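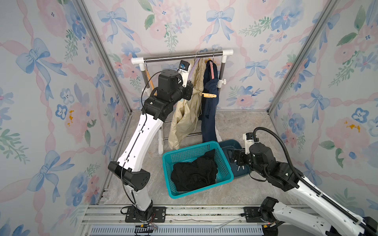
Stalbridge, January

HELP WANTED: clothes room at Eradby, part time, start asap

We need two people. Sorting, hanging, folding, some mending if you can do it (not required). It's the back end of a secondhand clothing shop so it's not glamorous, but the hours are steady and the company is good.

January is our heavy month. Everybody cleans out closets after the holidays and the bags come to us. Coats mostly. Quilted jackets, long navy things that could be a dress or a robe until you get them on a hanger, and then black. So much black. A whole basket of black clothes looks like one item until you start pulling it apart and find leggings, a cardigan, somebody's good work pants.

What you'd be doing

Take a basket off the stack, tip it out, sort by type. Check pockets, every one, inside ones too. Check zippers and underarms. Anything stained goes in the wash pile, anything torn goes to Reet. The rest gets a hanger and goes on a rack.

Hangers: we take what we're given so it's a mix, wood, plastic, pink, yellow, lavender, whatever. Heavy coats go on wood or the thick plastic ones. Please don't put a winter coat on a thin one, we lost a rack's worth that way last year and it was a bad afternoon. Clip hangers are for skirts and pants only. There are never enough clip hangers so if you see one lying around grab it.

Small racks are for small loads. If the hem is touching the floor, move it to the tall rack by the door. Tighten the knobs on the uprights before you load, they work loose.

Tagging is done on the table by the window. Reet Vaher will show you, takes one morning to learn. Pricing isn't your job, at least not to start.

Hours and pay

Mornings, 8:30 to 12:30, four mornings a week. You can pick which four as long as the two of you cover the week between you. Paid every 2 weeks. Rate depends on experience, we'll tell you on the phone before you bother coming in. You also get 25 percent off anything in the shop, and first look at the coats, which if you know our coats is worth having.

10 week contract to begin with. Could well go longer, the last two people both stayed past theirs and one is now running the front counter.

Who we're looking for

Someone who can stand for most of a morning and lift a full laundry basket. They're the plastic kind with handles, not huge, but black denim is heavy. If lifting is a problem say so, we can split the job up so one person hangs and one carries.

You should be ok with dust and other people's perfume. We go through a lot of old wool in there.

No experience needed. If you've worked in a laundry, a dry cleaner, a costume dept, a hotel, mention it. Same if you've raised four kids and folded for all of them, that counts with us.

English is fine, other languages very welcome. Age 18 and up for this one, sorry, the Saturday-type jobs for students get posted in spring.

The room

Ground floor, no stairs, one step at the side door and we have a ramp. Heated. Kettle, microwave, fridge that you can leave lunch in. There's a radio and whoever gets in first chooses the station, please don't apply if this is going to be a problem. Parking on the street is free until noon. The bus stops right outside Clorkari, the hardware store, and we're the next building along.

Wear layers and shoes you dont mind. Aprons are provided. Leave rings and long necklaces at home, they catch on knits and then there's a pulled thread and no sale.

How to apply

Call or come by. Ask for Revathi Rao, mornings are best. If she's out ask for Uldis. No resume needed, but write down your name, a phone number, which mornings you can do and when you could start. A couple of lines on any work you've done with clothes or anything else hands-on. You can push it through the mail slot if we're closed, mark the envelope CLOTHES ROOM so it doesnt get mixed up with the donation slips.

We're at 735 Weerakoon, side entrance, green bell.

Everyone who gets called in does a paid trial morning. You'll do one basket start to finish, sort, check, hang, tag. We're not timing you. We want to see that you check pockets.

We'd like both people in before the end of the month, so don't sit on it. If the notice is still up in the window the jobs are still open. Donations are a seperate thing, please don't bring bags to the interview.

Revathi Rao
Eradby, clothes room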